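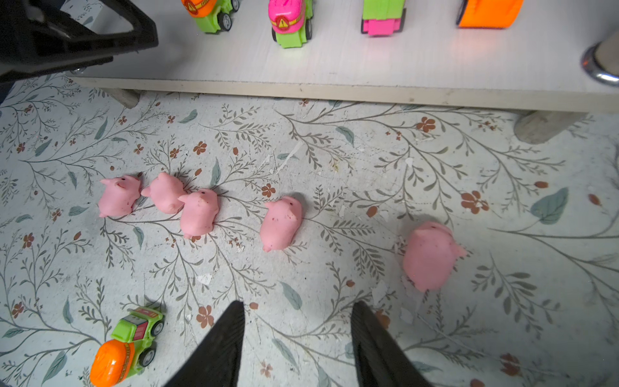 Small toys on the floor: the questions I keep getting

Thu 17 January
By Esben Dalsgaard

I wrote a grumpy piece in June about toy storage and I have been answering the same emails ever since. I've put the answers in one place. I don't sell anything and I'm not a child expert. I have two children, a vinyl floor and a low opinion of most advice on the subject.

Do I need a special storage system for little animals and cars?

I doubt it. We bought the Miltov tower, the one with the drawers, and the drawers were too shallow for a truck and too deep for finding a pig. It now holds batteries and string. A plain open tub did the job better. If you already own a system and it works, keep it, but I'd want to see it on a Tuesday evening before I believed you.

Should everything be sorted by type?

The books say so. Farm animals here, vehicles there, a label with a drawing on the front. My children put the pigs in the truck, and then the truck is a farm thing, and the label is wrong. I gave up on it after 8 days. We have one tub for small things and one for big things, and the arguments are shorter.

How often should soft plastic figures be washed?

When they look grubby. I have read "after every use", which must have been written by someone without a job. The squashy sort of figure does pick up dark specks from the floor, and pale pink shows every one of them. Warm water, a drop of washing-up liquid, an old toothbrush round the ears and the tail. Rinse and leave them on a towel.

If a figure has a hole underneath, squeeze it out well and stand it hole down overnight. Water sits inside otherwise and goes nasty. If black stuff comes out when you squeeze, I'd bin it. I know people swear by vinegar. I tried it, and I had a pig that smelled of chips and was still black inside.

Can they go in the dishwasher?

Ours did once. Check what the maker says and then ask yourself how much you like the toy. Stickers and printed panels on trucks are the first thing I'd worry about, and the wheels the second, if they have metal axles.

Will toy wheels scratch a vinyl floor?

In my experience the wheels don't, but the grit under them might. Sweep first. The man at Ketilsson, where we got our flooring, tried to sell me a protective mat to go over it. A floor to protect the floor. I said no and I haven't been sorry yet.

Is a patterned floor a mistake with small toys?

I was told it would be. The theory is that you lose things among the leaves and flowers. Pink pigs on off-white with twigs are easy to spot, and so is anything orange or lime green. Brown horses are another matter. What a pattern does hide is crumbs, and you may decide for yourself if that is a good thing.

Does the tidy-up song work?

It worked for 3 evenings. The timer worked for slightly longer. What gets results here is that I sit down on the floor and start, without announcing anything, and somebody usually joins in to stop me doing it wrong.

Is toy rotation worth it?

You put half the toys away and swap them later, and they are meant to feel new again. Maybe. Mine remembered exactly what was missing and asked for it daily. I do think fewer toys out means less to pick up, but you could get that by owning fewer.

What about the Nikero play sack, the one with the drawstring?

Fine for bricks. For small figures, everything heavy sinks to the bottom and the whole lot gets tipped out to reach one animal. I'm told the Festik version has a flatter base. I haven't tried it and I'm not planning to.

Are small figures safe for a baby who shares the room?

Please don't take my word on that. Look at the age marking, check for bits that come off, and if you are unsure put them up high until the baby is older. Wheels deserve a good tug as well.

Can they stay out overnight?

Yes, if it's a game that's still going. A row of pigs is doing no harm. I only insist on a clear path from the bed to the door, after standing on a tractor in the dark.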